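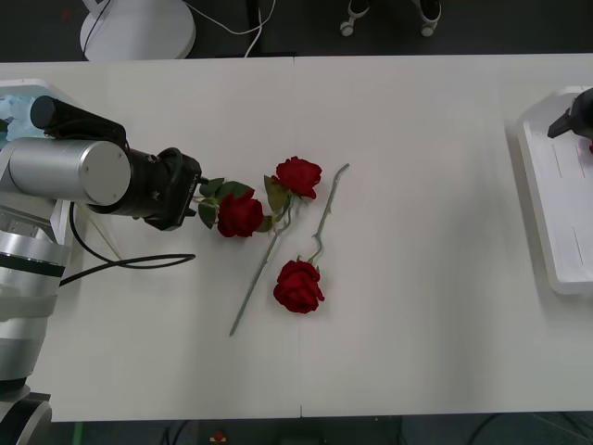
What happens to a Baltum phone when Claketti stops making it? It keeps working, and it will get security fixes until July, after which owners are on their own.

Claketti confirmed on Jan 31, 2018 that the Baltum line has reached the end of the road. The Finnish firm had been dropping hints for months, mostly by not mentioning the phones in anything it published. The statement, when it came, ran to four paragraphs, three of them about the company's exciting plans for earphones.

The last model, the Baltum 2, went on sale at 259 euros and was meant to win over people who wanted a decent phone without paying flagship money. There are plenty of those people. Most of them bought something else.

It wasn't a bad handset. The battery lasted well into a second day, the back came off without a heat gun, and the screen could be read outdoors. The trouble was the software. Claketti decided early on to build its own version of Android, called Nudberg, and then gave it a home screen that scrolled sideways, an app drawer hidden under a long press and a settings menu that seemed to have been sorted by mood. An update last year put most of this right. It also broke the alarm clock, and reviewers who might have noticed the improvements were late getting up.

Sales were never given in full. The one figure Claketti did share was for a limited run of the first Baltum in dark green, 2000 of them, described as 'almost sold out' at launch. The same words are still on the product page.

Remaining stock will go through Kemppainen, the retail chain that has carried the phones from the start. It says it will honour the two-year guarantee on anything sold from now on, with repairs handled in its own shops. Spare batteries and screens will stay on its website for as long as there are any to sell. No price cut has been announced – a bold way to clear a shelf.

Owners who like Nudberg, and the support forum suggests they do exist, have asked for the code to be released so they can keep it going themselves. Claketti says it is 'looking at the options'. It said the same about a headphone socket.

The account system used for backups will close at the same time as the updates stop. Anyone with photos or contacts stored there should download them first, using the export button under Settings, then Extras, then Other.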